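3.2 Workstation and daily routine

The fieldwork took place at Orkaso, a firm that packs mixed grocery orders in Candedwood. Two arms share one bench there, and a worker looks after each bench for the length of a shift. Before the arms came in, the same worker picked and packed by hand. We observed the day shift in May and spoke with staff during breaks. Figure 1 shows the bench during small-item handling. 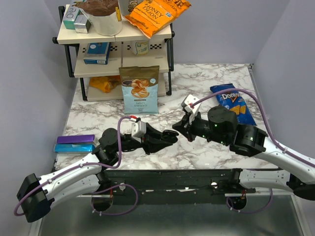
Figure 1. (a) Left gripper holding a small round black object, with the right gripper close by.

3.3 Changes in the worker's task

Staff told us they lifted less and watched more. Most welcomed the first change — sore wrists came up often in the interviews — but several found the watching tiring in its own way. Our notes hold 305 entries where a worker stopped to look at the arms without stepping in. Xuelian Zou, who coded the notes, marked these as "checking". Small items drew much of the comment, and workers said they would sooner place those themselves.
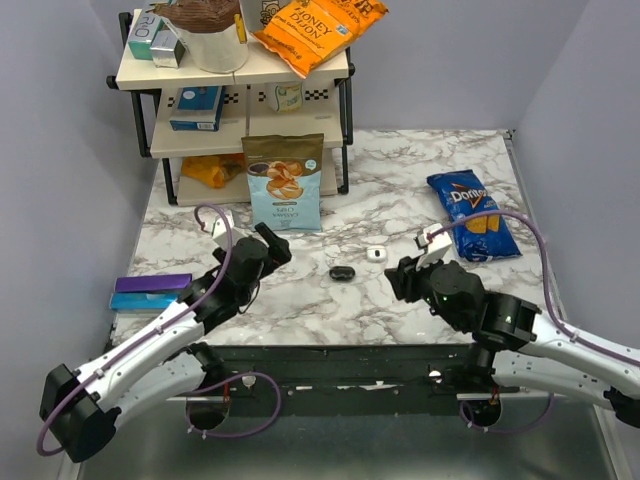 Figure 1 (continued). (b) Two small objects on the tabletop, one black and one white, with the left gripper raised and the right one pointing toward them.

3.4 Shift handover

Handover used to be a short chat at the bench. It now includes a written log, kept in Radari, and the Thursday crew had begun adding their own remarks on which packages gave trouble.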